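How to set up a teardown cell without losing your teardown people

October
by Sándor Veres

Before you sign for an arm, spend a shift at the bench with whoever opens the cases now. Write down what they do with their hands, including the parts they don't think of as work: tilting a tower to hear a loose screw, pushing a cable aside with a knuckle. The vendor's list will have none of it. Ours from Tetex said "remove components" and stopped there.

Start with one model of desktop. Lay the tower on its side, take off the side panel by hand, and put the panel where the arm won't reach it. Cables are your first problem. If a bundle can drift over the part you want, tuck it back before you start the cycle.
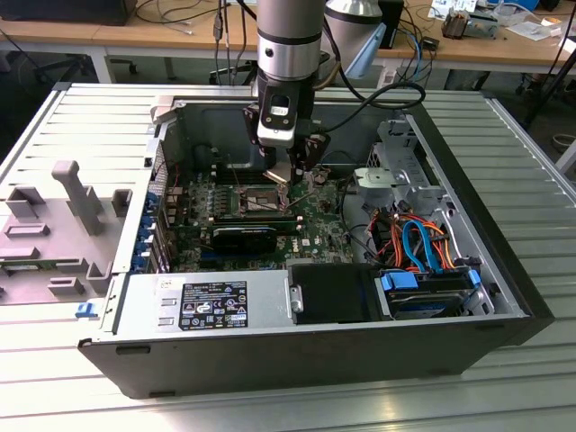 Sándor Veres

Run the first batch with two people on the cell, one watching the gripper and one logging stops. At Flaten we put 699 towers through and a person had to step in on 252 of them. The sales sheet called that "supervised operation." I'd call it a job, and it needs a name, a pay grade and a chair.

Then settle these before the second batch:

- Who may press stop. Answer: anyone.
- Who clears a jam, and whether it counts against their numbers.
- What the old bench crew does in the hours you claim to have saved.

Pap, our scheduling software, counts a cleared jam as idle time. Turn that off — it took us 2 months to find the setting.

Keep one manual bench open. You'll want it for odd cases, and for training the next person who has to spot a bad grip.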